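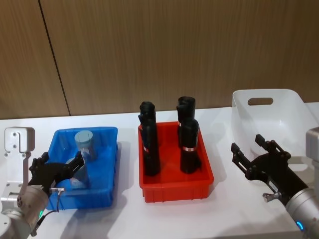
Sorting small parts into colored bins: one bin per color or one per size?

Last updated: Monday

wdunleavy
I'm setting up a sorting table for spare parts. Blue bin for the gray cylinders, red bin for the black ones, all standing on end. My total is 1,397 pieces, and 700 of those are black. Does color first make sense?

lcostigan
Color first is fine. Stand them up like you're doing. You can read the tops and spot an odd one.

noemi_e
I disagree. Sort by size first. Color takes a second to check and size doesn't. Two black ones side by side in a red bin can be different heights, and then you're pulling them out again.

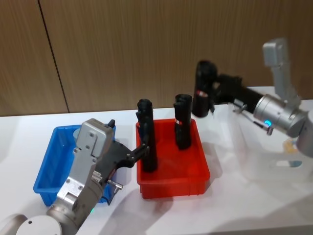 Do the bins need to be different colors?
Plain ones work if you label the front, but different colors are faster when more than one person is sorting.

lcostigan
Height only matters if they're different parts. Wanda, are they?

wdunleavy
Some are. There are 5 kinds of black and 2 kinds of gray.

noemi_e
Then you need more than one red bin.

xkowalczyk
Or dividers. We used Tistex dividers at the Camville shop and stopped mixing things up. Shallow bins are better than deep ones for this too.
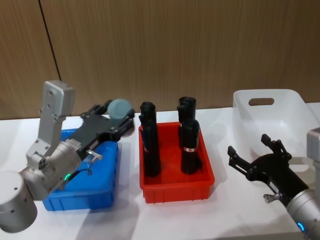 Re: where to put the bins

glyons
Keep them in one row, same order every time. I wouldn't buy dividers until you've done the first pass by color.

noemi_e
Still say size first.

wdunleavy
Going with color, then size inside the red. Thanks.

13 comments · 5 shares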